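How a robot gripper is looked after

Published Mar 14, 2025

A robot arm can have all sorts of tools fixed to its end. Some arms hold a paint sprayer and some hold a welding torch. The one at the Asside packing works in Ciltivthorpe holds a gripper, which is the robot's version of a hand. It picks up small blocks of plastic and puts them into trays, nearly 2,000 of them in a day.

The gripper has two fingers. They don't bend like yours. They slide towards each other to take hold of something and slide apart to let it go. Engineers call this a parallel gripper, because the fingers stay side by side and facing the same way the whole time they move.

Before anyone changes a setting on the real machine, they try it out on a computer. The computer draws a model of the gripper and shows what it would be facing. This is called a simulation. If something goes wrong in a simulation, nothing gets bent.

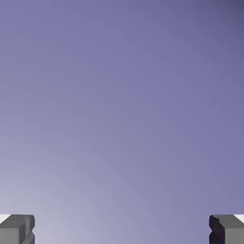 The two gripper fingers in the simulation, wide open.

Setting up starts with the fingers open. The computer has to know how far apart they are, and it works this out from a starting point called zero. Finding zero is a bit like making sure your ruler starts at the edge of the page when you measure a line. If zero is wrong, every measurement after it is wrong too. The fingers might stop too soon and miss the block, or close too far and squash it.

Next comes the grip test. The gripper has to line up with a block so that there is the same space on each side of it. If one finger touches first, it will push the block sideways before the other finger gets there.
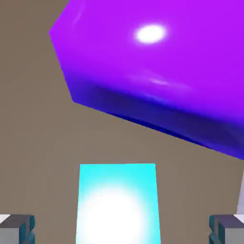
The test is run 300 times in the simulation. The computer moves the block a little each time, because blocks on a real conveyor don't all arrive in the same spot. When the results are good enough, the new settings are copied to the real robot and tested again there, slowly.

The real gripper needs care as well. Every morning the power is switched off and locked, so that the arm can't start moving while a person is near it. Then the fingers are wiped with a dry cloth. Dust on the gripping side makes blocks slip.

Each finger is held on by screws. These are checked with a special spanner that clicks when the screw is tight enough. The fingers wear down slowly, and after 18 months they are swapped for new ones. The last pair was fitted in September. New fingers are never quite the same as the old ones, so zero has to be found again before the robot goes back to work.

Words to know

Gripper: the part of a robot that takes hold of things.
Simulation: a model of something, run on a computer.
Zero: the point a machine measures from.
Conveyor: a moving belt that carries things along.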